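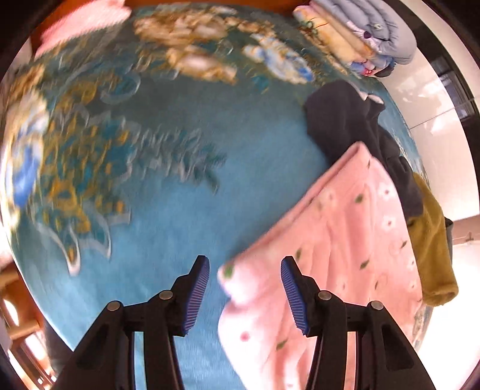 Grellodmont Floor Care Library - Tool Loan Desk

Section 4. Setting up the Orkura carpet washer for rugs

Read this section before you fill anything. The booklet in the box covers wall-to-wall carpet and treats rugs as a smaller version of the same thing. I don't agree, and the steps below differ from it in several places. Where they do, I say so.

4.1 Before you start

1. Find the label on the back of the rug. If it says dry clean only, stop and bring the washer back. We will refund the loan fee.

2. If there is no label, test for dye. Wet a white cloth with cool water, press it on each color for one minute, and look at the cloth. Any color at all counts as a fail. Rugs with cream or beige flowers on a strong blue or teal ground need the most patience with this test, and the dark color should be tested right where it meets the pale one.

3. Vacuum both sides. The booklet says the washer "lifts dry soil as it goes." I have not seen it lift much of anything dry. It turns dry soil into mud.

4. Move the rug onto a hard floor that can take some water. Do not wash it on top of another carpet.

CAUTION: Wool, silk and viscose rugs are not covered by this guide. Viscose is often sold as "art silk" and can be ruined by plain water.

4.2 Filling the tanks

1. Take out the clear tank and fill it to the lower line with warm tap water. The upper line is for wall-to-wall carpet.

2. Add one capful of Bastos low-foam cleaner. The bottle asks for three. Three capfuls left sticky residue in every rug we tried, and a sticky rug picks up dirt fast.

3. Push the tank back until it clicks. If it doesn't click, take it out and wipe the rubber ring. Forcing it will split the ring, and we charge for rings.

4. Check that the gray waste tank is empty. Please don't trust the person who had it before you.

NOTE: The Stevska "brightener" sachets that come with some bottles are optional. I ran one half of an old hall runner with a sachet and one half without, and could not tell the halves apart once dry. Use them if you like. Don't buy more.

4.3 Settings

1. Turn the brush dial to LOW. Raised or carved patterns have pile of different heights, and on HIGH the brush catches the tall parts and chews the edges.

2. Leave the heat switch off for the first pass. "Heat boost" is printed very large on the front of the machine. It also helps weak dyes run.

3. Set the hose lever to FLOOR.

4.4 Washing

1. Start at the end farthest from the door.

2. Hold the trigger and pull the washer toward you slowly, one full length. Let go of the trigger and go over the same strip twice more with suction only.

3. Overlap each strip by the width of your hand.

4. Stop at the fringe. Do the fringe by hand with a damp cloth.

5. Empty the waste tank when the float rises. The motor note goes up when it is full - you will hear it before you see it.

CAUTION: If color shows in the waste tank, stop washing. Go over the whole rug with suction only and dry it flat.

4.5 Drying

The booklet promises "dry in 2 hours." Plan on overnight, and longer in October when the windows stay shut. Prop the rug up on upturned crates so air can reach the back, and point a fan across it. Don't put furniture back until the underside feels dry to the back of your hand.

4.6 Returning the washer

1. Run a tank of clean water through it.

2. Pull the hair off the brush.

3. Leave both tanks out to dry in the bag, lids off.

4. Write any faults on the tag, including small ones. Loan number 255 came back with "fine" on the tag and a cracked nozzle.

Questions go to Heloísa Nogueira at the loan desk.

Section last changed 4 September 2020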